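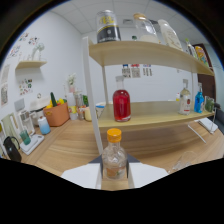 Garrafinha de tampa laranja, com a estante de dois níveis ao fundo.

Flosia - garrafas, frascos e potes em prateleira

Leia-me, versão de 2024-11-25

Oi! Este é o leia-me da Flosia, a coleção de fotos de garrafas que comecei em abril, quando resolvi arrumar de uma vez a minha estante de madeira clara e percebi que guardava vidro demais (e plástico também, vá). Hoje são 2.033 fotos, todas de recipientes em prateleiras ou na mesa em frente, e eu uso a coleção para treinar o meu olho de arrumadora e para testar rótulos de busca. Se servir para mais alguém, ótimo!

O que tem aqui dentro

Uma pasta chamada fotos e uma planilha chamada itens.csv. Cada linha da planilha é um recipiente, e uma foto pode ter várias linhas. As colunas são estas:

foto - o número da foto
nivel - cima, baixo ou mesa
tipo - garrafa, pote, frasco ou outro
corpo - a cor do vidro ou do plástico, ou "transparente"
tampa - cor e, quando dá para saber, material
conteudo - a cor do que está dentro, nunca o nome do produto
obs - tudo o que não coube no resto

A foto da abertura é uma boa amostra de como eu preencho. A garrafinha de tampa de rosca laranja entra como "mesa, transparente, laranja". O pote com tampa de cortiça vai em "cima", com conteúdo branco e a observação "quase no fim" - tem só um pouquinho lá no fundo. A de líquido vermelho vivo fica em "baixo", tampa branca translúcida, e no conteúdo escrevo "vermelho" e pronto. Xarope, licor, água com corante? Não entra, porque pela foto ninguém tem como saber.

Com rótulo eu sou igualmente chata. Aquela de rótulo branco e vermelho parece de rum, e é assim mesmo que está na obs: "parece rum". A de rótulo creme tem umas letras douradas bem apagadas, que eu não tentei transcrever.

Como as prateleiras são montadas

Misturo alto com baixo e fosco com transparente, e gosto de deixar uma cor forte perto de uma coisa sem graça. A garrafa azul de gargalo fino é a minha preferida e aparece em 300 fotos, o que é um exagero, eu sei. Troco a arrumação a cada 30 fotos. Antes de trocar passo um pano nas tábuas, e a ordem anterior fica anotada na aba "arrumacoes" da planilha.

Problemas conhecidos

Vidro verde e plástico verde se confundem muito. Revisei o que pude, mas ainda há 17 linhas com "verde?" na coluna corpo, com interrogação e tudo.

Objetos pequenos, meio escondidos atrás dos outros, às vezes só têm a tampa à vista. Nesses casos o tipo é "outro" e o corpo fica vazio.

A diferença entre pote e frasco é minha e bem discutível: boca larga é pote. O Noman Lashari, que conferiu a planilha comigo, discorda até hoje e queria juntar os dois. Se preferir do jeito dele, a aba "tipos_simples" já está assim.

Uso

Pode copiar, recortar e refazer as colunas à vontade. Só peço que mantenha o nome Flosia e que não preencha a coluna conteudo no chute. Correções são bem-vindas - mande o número da foto, o nível e o que está errado, que eu acerto na próxima versão.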